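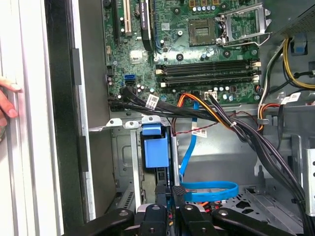

Rivadeneira: Storage for Brushes and Small Cosmetics
Project report, Simin Nouri
6/6/26

1. Purpose
In my dormitory room the bathroom shelf is 70 cm wide and three students share it. My makeup brushes were lying in a drawer and the hairs were bending. I wanted to make a holder which stands on the shelf and can be washed.

2. Materials
I used 6 cardboard tubes, white cotton fabric, water-based varnish and a thin cork sheet for the base. The total cost was 1107 cents, from a budget of 2000 cents.

3. Method
I cut the tubes to three different heights, the tallest at the back. Each tube was covered with fabric and then received two coats of varnish. The tubes were glued together first and after that to the cork.

4. Results
The holder was used during November. Large powder brushes stand well in it. Eyeliner pencils fall too deep in the tubes, and I must turn the holder over to take them out. The varnish became a little yellow on the side near the window.

5. Next version
The front tubes should be shorter. I would also like to try a removable lining, so only this part is washed.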